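Joining a community band at the wrong age

I played the euphonium until I was eighteen and then I stopped. There was no drama about it. The instrument belonged to the school, and when I graduated I handed it back over the counter and signed a form. I went a long time without thinking about it much.

Last spring I moved to Dandville for work and saw a flyer for the town band taped up in the post office. They wanted low brass. The flyer said no audition and listed the rehearsal time as 7 in the evening, in the old feed store on the Sernunby road. I wrote the number on my hand and called it that night.

The first thing I needed was an instrument. New euphoniums cost more than I was ready to spend on something I might quit in a month. I looked at used ones for a few weeks and ended up paying $1,357 for a three-valve Dijkstra with a dent in the bottom bow. The dent doesn't affect the sound as far as I can tell. The second valve was slow, and a repair shop fixed that with a new spring and a good cleaning.

I gave myself two weeks to practice before showing up. My fingers remembered the scales better than I expected. My lips did not remember anything. After ten minutes I couldn't hold a note above the staff, and after twenty I couldn't hold one at all. I went back to long tones, which I hated as a kid and still don't enjoy. 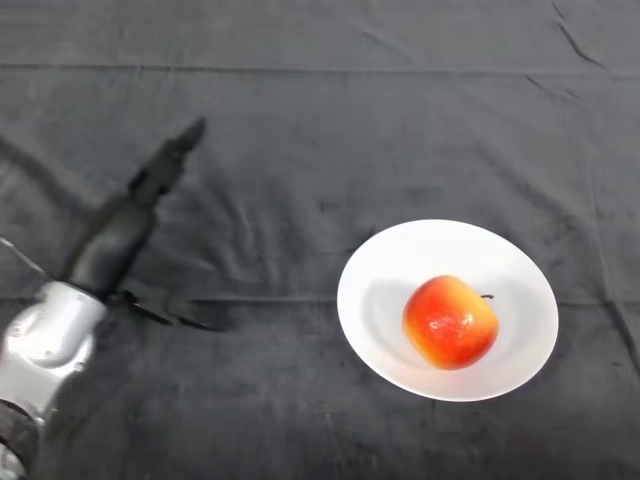

Posted by the blog's author, euphonium, Dandville Town Band

Rehearsals run two hours with a short break. The band has five euphoniums if everyone comes, and everyone rarely comes. Most nights there are three of us. I was given the second part, where you mostly double the tubas in the marches and get a few bars of tune in the slow pieces. That suited me fine.

Reading was harder than playing. I had forgotten how fast a march goes by. In my first rehearsal I got lost at the trio and just fingered along until the last strain. The player next to me pointed to the rehearsal letter with her pencil and kept going. I have since learned to mark every repeat before we start.

The library is better than I would have guessed for a town this size. There are 2,365 titles in the card file, some of them in folders so old that the parts have to be photocopied before anyone can use them. A lot of it is marches and overtures. There is also a shelf of waltzes that we don't play because the clarinet parts are missing.

My first concert was in June, outdoors, in the park behind the library. We played a march, two hymn arrangements, a movie medley and an overture that was too hard for us. Wind took my music twice. I own clothespins now.

I bought a practice mute too, a Zekton, because my apartment has thin walls. It makes the low notes stuffy and a little sharp, so I don't use it for tuning work. For that I go to the feed store half an hour early and play facing the back wall.

Fall music gets handed out next month. I have asked to stay on second part.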